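Can a robot arm do the small kitchen jobs yet, or is it still all demo videos?

Posted by Noemi Guerra, 27 January 2024

Hi all. I help run a little cafe and roastery in Lullton, two of us most mornings. My brother in law keeps on that we should get an arm in for the boring stuff — weighing out beans, filling bowls for tastings, wiping down after. I've seen the clips. They always look great and they're always speeded up.

What I want to know is whether anyone has one doing this sort of thing day in day out without a person stood next to it. Not welding, not car plants. Scooping, tipping, putting a thing in a bowl. Budget is small, hire would be better than buying. We do 239 little bags in a good week so it's not nothing, but it's not a factory either.

Also does it matter if the stuff it's picking up is a funny shape? Ours is all round or slippery.

Ieva Kivi

Short version: picking up yes, mostly. Pouring, sort of. Tidying up, no.

Longer. I spent last August on a bench job much like yours, one arm, one table, lots of crumbs. Holding a single small roundish thing over a cloth is fine now. Getting it in the bowl is fine too if the bowl stays where you left it. Move the bowl a bit and you find out how good the software is.
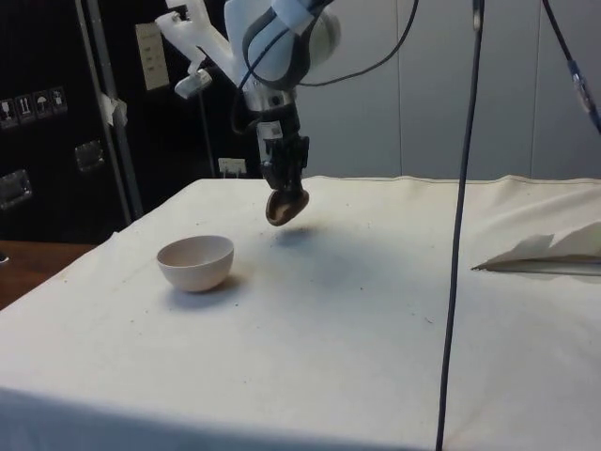 Normunds Venckus says the bowl is the easy bit and he'd be more worried about who resets it all when something rolls off the table at six in the morning. Fair. With ours that was me, every time, and I wasn't quick. We logged 375 tries over the whole job and got 252 we'd have been happy to serve from. Sounds allright until you think of a human missing one in three.

On shape — round is OK if it's firm. Soft or oily is where it goes wrong, it either squeezes too hard or lets go early. Ask whoever you hire from to run it with YOUR beans. Bring a bag.

Elīna Navickas

Don't bother. Had a quote from Hijazi for 1,790 a month and that was without fitting or insurance. You can get a Saturday kid and a decent scale.

Ieva Kļaviņa

Bit harsh above, but the money point stands. I look after two arms at Butier, packing side, so different work, but a few things carry over.

Speed first. A person scoops and tips in a couple of seconds without looking. The arm looks, thinks, goes down slow, checks. Fine overnight, maddening at a counter.

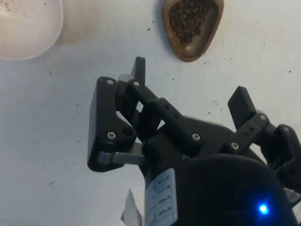

Scooping loose stuff is a different job from picking one item up, and people selling these tend to blur the two. One item, you close the fingers and lift. A heap moves when you touch it. Beans in a scoop-shaped dish like that one, heaped up, are about as awkward as it gets, as tilting the dish even slightly on the way over sends the top ones off. And then you've got the specks all over a white table, and clearing those up with two hard black fingers is never going to happen. You want a brush or a vacuum for that, so that's either a tool change or you with a cloth.

If you still fancy it, what I'd do:

Get a dosing machine for the bagging. Boring, works, no arm needed. Elham do a small one you can hire by the month, we had it on trial and it was fine, bit noisy.

Leave the tasting bowls to a person. It's five minutes.

Try an arm only for something with the same item in the same place every time, eg moving filled bags to a crate. Fix everything down. Tape marks on the table help more than youd think.

Wiping down, forget it for now. I've not seen one I'd trust near a grinder.

Happy to talk through the hire contract bits if you get that far, they do try it on with call-out charges.

Contact us | © 2024 Lullton Community Help | Back to top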